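Stedard Grip-Loss Interlock Module GL-20
Spare Parts and Safety > Interlocks > GL-20

Part number: 1618-G
Status: In stock
Replaces: GL-11 (withdrawn, see notice)
Ships from: Cisness warehouse
Sold in: single units

Overview

The GL-20 is an add-on interlock for robot arms fitted with a multi-fingered hand. It sits between the hand controller and the arm controller and watches finger current. When a finger pulls more current than it should for longer than the set time, the module tells the arm to stop and hold position. The fingers keep their last commanded grip until a person clears the fault at the key switch.

The module replaces the GL-11, which is no longer sold. If you have a GL-11 in service, read the notice below before ordering, and stop using the automatic reset feature now if you have not already done so.

Notice to GL-11 owners

Issued Sun 11 March

Units affected: all GL-11 modules running firmware 29 or earlier.

Problem: After a grip fault, the GL-11 can clear itself and let the arm resume its path while one or more fingers are still closed. The arm then moves with the object held. If the object is fixed to something, or caught on something, the hand and wrist take the load.

How it was found: A customer reported a bent finger link on a hand used for cord handling. The arm had faulted during a lift, the status light went back to normal, and the arm finished its move with the cord still pinched and the other end snagged on a table clamp. Bautista Quiroga of our service group repeated the fault on the bench the same week. The cause is a timer that restarts when current drops for a moment, which happens whenever a soft item slips slightly between the fingers. The module reads the slip as a release.

Injuries: None reported to us.

What to do:
Turn off automatic reset (menu 4, item 2).
Post a note at the cell saying that a normal status light does not mean the hand is open.
Keep hands out of the reach of the arm until the arm drives are locked off.
Send us the serial number of the module. Affected units are exchanged for a GL-20 at no charge through the end of May.

Firmware cannot fix the GL-11. The timer is part of the board. Please do not try to change the timing by swapping parts on the board, as two customers have asked.

What changed in the GL-20

No automatic reset. The feature has been removed and cannot be turned on from any menu.

Separate release check. The module waits for an open signal from the finger position sensors as well as the current reading. Both have to agree before the reset key does anything.

Hold time. A short dip in current no longer counts as a release, however many dips there are.

Fault log. The last 20 faults are stored with finger number, peak current, and arm state. The log survives a power cut.

Output. The stop signal is now two-channel. The GL-11 had one channel, and a few older arm controllers will need the Desmet adapter lead to accept the second. Check the fitting guide before you order.

Where it is used

Soft and flexible goods cause most grip faults. A rigid box either comes up or it doesn't, but rope, cable, and bagged goods shift in the fingers, and the current reading moves around a lot while they do.
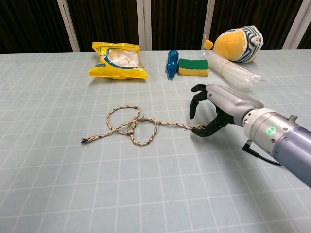

Cord work is the job the GL-20 was tested on the longest. A cord can lie slack over most of its length and still catch on itself once the arm starts to travel, so the load at the fingers changes partway through a move. With the end of a braided cord pinched in the black fingers and the rest crossing over itself in loops on the grid, the hand may feel very little at first and a great deal once a crossing pulls tight. Set the current limit with the cord tangled, the way it will really arrive, and set it again if you change to a thicker cord. Limits copied from a rigid part are usually too high for this kind of work.

For light bagged goods, start at the lowest limit and raise it one step at a time. Expect some false stops during setup. If false stops continue after setup, look at the finger pads for wear before raising the limit any further.

The GL-20 is not suitable for suction grippers or two-jaw air grippers. It has nothing to measure on those.

Limits of the product

The GL-20 protects the hand, the wrist, and the workpiece. It is not a personnel safety device and must not be used in place of guarding, a light curtain, or an emergency stop. It does not detect a person in the cell. A held arm still has power to its drives and can move if another device on the network tells it to.

The module does not open the fingers under any condition. If someone's glove or sleeve is caught, use the emergency stop and the manual finger release on the hand. Train everyone who works near the cell on the manual release. Its location varies by hand maker.

Fitting

Lock off power to the arm and hand before opening the cabinet. Mount the GL-20 on standard rail next to the hand controller. It uses the same cutout and screw spacing as the GL-11, but the connectors are in a different order, so move the leads one at a time and check each against the label. Route the hand cable with enough slack at the wrist for full rotation. A cable pulled tight at the wrist can give false current readings, and we have seen several returns where that was the only fault.

After fitting, run the grip test in section 5 of the manual. Close the hand on a soft test piece, tug the piece by hand with the arm drives locked off, and confirm that the fault stays on. Then try the reset key with the fingers still closed. Nothing should happen. If the fault clears, take the module out of service and call us.

Repeat the grip test every 11 weeks and after any change of hand, finger pads, or cable.

In the box

GL-20 module
Reset key switch with two keys
Rail clips
Printed manual
Cell warning label

Not included: Desmet adapter lead, replacement hand cable, Wulteck remote fault display.

Common questions

Can I keep a GL-11 as a spare?
Please don't. Spares get fitted in a hurry, usually by someone who hasn't seen the notice. Send it back with the exchange.

Do I need to change my robot program?
In most cases, yes. Programs written for the GL-11 often wait for the fault to clear and then carry on. With the GL-20 the program will wait until somebody turns the key. Add a message so the operator knows why the arm has stopped, and make the program return to a known position before it picks again.

Will my old fault log transfer?
No. Save it from the GL-11 first if you need it. We would like a copy if your unit has faulted during a lift.

Is the key switch required?
Yes. A push button cannot be used in its place.

Returns and service

Exchange units ship with a prepaid label. Write the serial number on the outside of the box. For faults on a fitted GL-20, save the log before removing power from the cabinet and include it with the service form. Tell us what the hand was holding at the time, and whether the arm was moving.

Related items: Desmet adapter lead, Wulteck remote fault display, finger pad set, cell warning labels (pack)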